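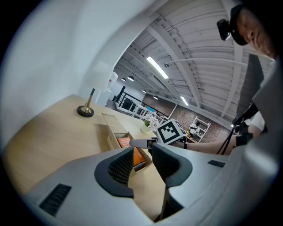
Get Involved > Clubs and Classes > Call for participants

Drawer and Desk: people wanted for our student robotics project

The robotics club at Flanness is looking for 12 people to join its new student project, which starts in July and runs for four weeks. We would love to hear from students in any year and any subject, and from people in the town who have always fancied having a go at this sort of thing and never quite found the door to knock on.

The project is called Skandevex, and it is all about teaching a robot the small jobs most of us do without a thought: opening a drawer, taking out a folded cloth, putting it back and closing up again. You would be showing it how, using a gripper held in the hand, over and over and each time a little differently. It is gentle, slightly fiddly work, and people do get rather fond of it! Last year's group recorded 997 tries at a desk drawer, of which 977 were good enough to keep, and there was a fair bit of cheering towards the end.

No experience is needed. We will teach you to hold the gripper, to set up the desk and to check your own recordings, and if you would like to learn some programming along the way there is a beginners' class tucked into the middle of each session. Left-handed people are especially welcome — we have had very few so far and the robot could do with the variety.

What we ask of you is one evening a week, a fair amount of patience, and short or rolled-up sleeves. You should be 16 or over. Sessions begin at 6 pm in the Hubáček Building, up the stairs on the upper level, and there is a lift by the bicycle racks. Tea is free, and Bodis, the bakery across the road, kindly sends over whatever buns it has left.

To apply, write us a few lines about yourself and why you would like to come, and leave them at the Flanness front desk or use the form on the club page. Please mention any access needs so that we can have the right chair and desk height ready for you.

Last updated: July

Comments (3)

mossygate: Can I come if I can only manage three of the four weeks?

Flanness Robotics: Yes, of course — just say so when you apply.

tinwhistle: Did this last year and loved it. The cloth is harder than the drawer!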